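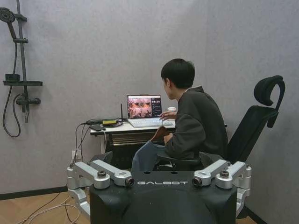
Arbeitsplatz an der grauen Wand, mit geöffnetem Laptop.

Die Revision

Die Außenstelle Prevumbridge der Nernum wurde im November zur Auflösung bestimmt. Die Verfügung umfasste zwei Seiten und trat mit ihrer Zustellung in Kraft. Sie regelte die Übergabe der Schlüssel, die Abmeldung der Leitungen und den Verbleib des Mobiliars. Zum Verbleib der Kleidungsstücke, die sich im Laufe der Jahre in den Räumen angesammelt hatten, enthielt sie einen einzigen Satz: Textile Fundsachen sind vor der Räumung zu erfassen und einem Berechtigten zuzuführen.

Mit der Erfassung wurde eine Person aus der Registratur beauftragt. Ihr wurde ein Zimmer zugewiesen, in dem ein Schreibtisch mit weißer Platte an der Wand stand, dazu ein schwarzer Bürostuhl mit hoher Netzlehne und eigener Kopfstütze. Der Stuhl war im Inventar der Beschaffungsstelle als Leihgabe der Firma Clinico geführt und hätte längst zurückgegeben werden müssen. Die Registratur vermerkte den Umstand und setzte sich.

Das Verzeichnis umfasste bei Übernahme 1.306 Einträge. Die meisten betrafen Schirme, die nach der geltenden Auslegung nicht als textil galten, obwohl sie bespannt waren. Eine ältere Anmerkung vertrat die gegenteilige Auffassung und war ihrerseits durchgestrichen. Nach Abzug der Schirme, der Wandkalender und eines Teppichs, über dessen Eigentum bereits gesondert gestritten wurde, verblieb ein Bestand, der sich innerhalb der gesetzten Frist bearbeiten ließ.

Gearbeitet wurde nach einem festen Ablauf. Das Stück wurde dem Karton entnommen, auf Namen und Zeichen geprüft, im Laptop eingetragen und gefaltet auf die rechte Seite gelegt. Die eine Hand blieb dabei nach Möglichkeit an der Tastatur. Für Farbe und Zustand standen vorgegebene Begriffe zur Verfügung, deren Auswahl bescheiden war. Blaugrau fehlte. Wer Blaugraues zu erfassen hatte, musste sich zwischen Blau und Grau entscheiden und die Entscheidung im Feld für Bemerkungen begründen.

Gegen 12 Uhr erreichte die Registratur den Karton mit der Aufschrift Tsolakis. Einen Bediensteten dieses Namens wies die Stellenübersicht nicht aus, auch keinen Besucher und keinen Lieferanten. Der Karton enthielt eine Strickjacke, zwei Schals und einen Mantel von beträchtlicher Länge. In der Innentasche des Mantels steckte eine Quittung über den Empfang ebendieses Mantels, ausgestellt von der Nernum, Außenstelle Prevumbridge, und nicht unterschrieben.

Der Vorgang war in der Dienstanweisung nicht vorgesehen. Eine Quittung setzte eine Abgabe voraus, eine Abgabe einen Abgebenden. Lag der Mantel jedoch in Verwahrung, so war er keine Fundsache und durfte nicht erfasst werden. Er war in diesem Fall aufzubewahren, und zwar dort, wo er abgegeben worden war. Die Anweisung sprach ausdrücklich vom Ort der Annahme und verlangte, dass dieser während der üblichen Stunden besetzt sei.

Die Registratur legte den Sachverhalt schriftlich dar und bat um Weisung. Die Antwort der Zentrale traf nach 8 Tagen ein. Sie bestätigte die Auflösung der Außenstelle in vollem Umfang und wies zugleich darauf hin, dass verwahrte Gegenstände von der Räumung unberührt blieben. Ein Widerspruch wurde darin nicht gesehen.

Strom und Heizung wurden daraufhin für ein Zimmer verlängert. Das übrige Mobiliar wurde abgeholt, die Flure wurden gereinigt, die Schilder an der Straßenseite entfernt. Der Mantel erhielt einen Bügel und die Registratur einen eigenen Schlüssel – gegen Quittung, diesmal mit Unterschrift.

Seither ist der Ort der Annahme zu den üblichen Stunden besetzt. Am Nachmittag wird die Innentasche geprüft und das Ergebnis eingetragen. Die Firma Clinico hat wegen des Stuhls zweimal geschrieben. Beide Schreiben liegen im Karton Tsolakis, unter den Schals.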